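The hold music and me

I have now spent enough of my life on hold to Birlow, my broadband supplier, to have a favourite part of the hold music. It comes a little after the second apology, when what may be a clarinet wanders off from the rest of the band and has to be fetched back. I look forward to it. I hum it while doing the washing up, and the cat leaves the room.

It began in January with a letter telling me that my contract was ending and that, as a valued customer, I could carry on paying Birlow rather more for the same thing. I don't mind being overcharged in the ordinary way. I have bought sandwiches at stations. But there was something about "valued", so I made a cup of tea, found my reference number (3712, plus a long tail of letters I've learnt to recite like a sad poem) and rang up.

The website wants you to use the website, of course. You click Help, which takes you to Topics, which takes you to Popular Topics, which has a button marked Help. I went round it a few times before I gave in and looked for a phone number.

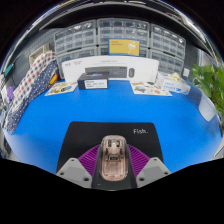

See-through mouse, black mat, blue table.

The number, when you get to it, is at the foot of a page about recycling your old router. I've written it on the inside of the kitchen cupboard, next to the one for the boiler people at Debnath, who answer on the third ring and always sound as though they've been running.

My first call lasted 40 minutes. I was told my call was important, then that it was very important, then that lines were unusually busy, a thing I have also been told at eight in the morning and during a big football match. When a person did come on she was perfectly nice and put me through to Retentions. Retentions is a tune of its own, heavier on the drums. Then the line went dead.

I've since worked out a few rules. Put the phone on speaker and start a job you can drop in a second. Ironing is good. Pastry is bad. Don't go upstairs, whatever you do – they can tell. Have something to eat first, or you'll find yourself agreeing to a sports package out of sheer low blood sugar.

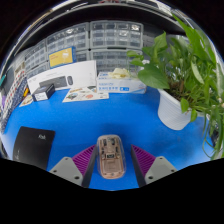
The sports package deserves a word, seeing as I had one for most of the spring. I thought I was saying yes to a call back. What I'd said yes to was bowls from Plorkport, live, in very high quality, and I'm sorry to say I watched a fair bit of it before I had it taken off. There's a lot more shouting in bowls than you'd think.

Getting it taken off took three calls. In the second I was offered £190 a year off something I didn't have, provided I took it. In the third I was asked to rate the second.

My sister says I should simply switch to Uria and be done. She did, and now she's on hold to Uria, who have a harp. We compare notes. She got through the other evening while I was still listening to my clarinet, and I'll admit I was a bit cold with her.

I put a short grumble about all this on the village page last month, expecting nothing, and got a longer string of replies than the bypass did.

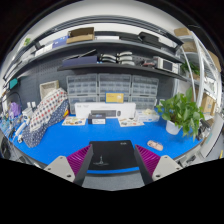

Maple_end wrote that the trick is to press the option for people thinking of joining, as they pick up at once for new customers, and then act confused until they move you across. "I've done it for years and I've never waited longer than it takes to boil an egg."

I tried it the next morning. They did pick up at once, and the man was charming. I am, I think, now a new customer as well as an old one. A second router has come in the post, in a box that would hold a decent-sized ham, and the first bill was for £200. I'm ringing them after lunch. The ironing's ready.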